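Zimach Counter Station, two-arm
Product page, revision of 1 Dec 2022

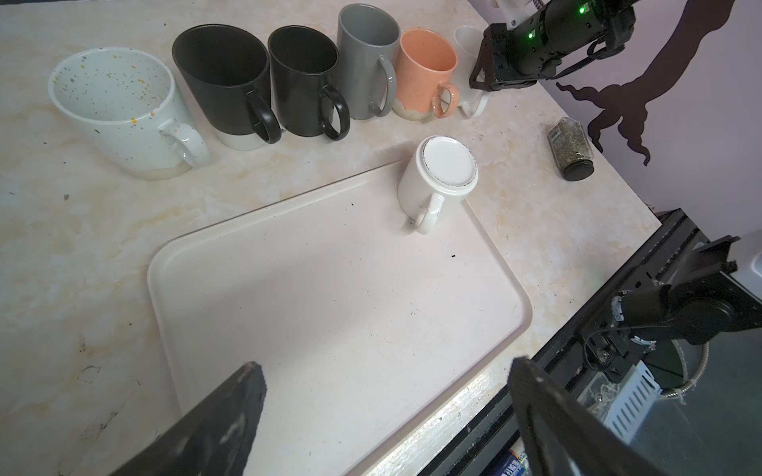

The Counter Station is a pair of light-duty arms on a shared base, sold for repeated work with small household items: mugs, bowls, jars, trays, folded cloths. It is built by Akgate and sold and supported by Zimach. This page covers the standard unit, what it can be expected to do in a kitchen or on a packing bench, and what it can't do yet.

Status of the product
The station is a development product. It is not a domestic appliance and is not certified for use around children or the general public. Buyers so far are labs, integrators and two small shops that handle glazed ware. If you want a machine that clears the counter after breakfast without anyone watching, we do not sell one.

Chores and current ratings
We rate each chore on three levels. Level A runs with one operator in the building. Level B runs with an operator at the stop button. Level C is for trials only.

Upright mug, clear space on both sides, pick and place: A
Upright mugs in a row, handles at mixed angles: B
Inverted mug on a tray, pick and turn upright: B
Small lidded jar, standing: A
Small lidded jar, lying on its side: C
Tray, empty, slide along counter: B
Tray, loaded, lift with both arms: C
Wiping a flat counter, no objects: B
Wiping around objects: C
Opening screw lids: not rated

Ratings apply to dry items at room temperature. Wet glaze lowers every mug rating by one level.

Why mugs are still at B
A mug looks like an easy part. It is rigid, it is the right size for the jaws, and it has a handle. The trouble is the variety. A matte black body gives the depth sensor very little to work with. A glossy gray one gives it false returns. Handmade ware has rims that are not quite level and walls that differ in thickness from one side to the other, so a grip force that suits one piece will slip on the next. Handles that point at a neighboring mug block the approach, and the arm has to nudge a piece aside before it can close on it.

Turning an inverted mug upright takes a regrasp. The first arm lifts by the body, the second takes over near the base, and the first lets go. In our acceptance run the station made 3000 attempts at this over a mixed set of stoneware and porcelain. 657 needed an operator to step in, mostly for a stalled handover or a handle caught on the tray rim. We count a stall as a failure even if nothing is dropped. The run was completed in September and has not been repeated with the current jaw pads.

Gripper
Two parallel jaws per arm, black, wedge-shaped fingers with flat faces. The pads are a wear part. Scratches and dust on the pad face reduce grip on glaze before they are visible as damage, so wipe the pads with a dry cloth before every shift and replace them every 12 weeks in daily use. Do not use dish soap or solvent on them. Softer pads are available from Grindero and fit without an adapter, but they mark white glaze and we do not rate any chore with them.

Sensing
One small camera at each wrist. There is no overhead camera in the standard unit. The wrist view is good at close range and poor at judging what is behind the item being picked, which matters when the counter is crowded. A fixed camera can be added through the expansion port on the base.

Base and wiring
Black extruded aluminum rails with bolted plates. The station is set up at the side of the counter. Cables run in braided sleeve. Leave slack at each joint, and check after the first hour of running that nothing has pulled tight.

Counter requirements
Flat within 3 mm over the working area. Matte surfaces are preferred. Patterned stone and marble-look tops are acceptable, but run the surface calibration twice, as veining can be read as an edge. Sweep off crumbs before a tray task. A crumb under a mug base is enough to spoil a placement check.

Speed
The station is slower than a person at every chore on the list. Plan for it to be left alone with a long, dull job that has no deadline. Shops that bought it to save minutes have been disappointed.

Options
Mthembu tray kit: two shallow plastic trays, corner locators and a calibration card
Fixed camera bracket
Spare pad set, four pieces
Extended cable set

Warranty
One year or 3000 operating hours, whichever comes first. Pads, cable sleeves and broken crockery are excluded.

Ordering
Quote requests go through the Zimach sales form. State the counter length, surface type and the items you intend to handle. Sample items can be sent for a grip test before purchase, and are returned with the force log.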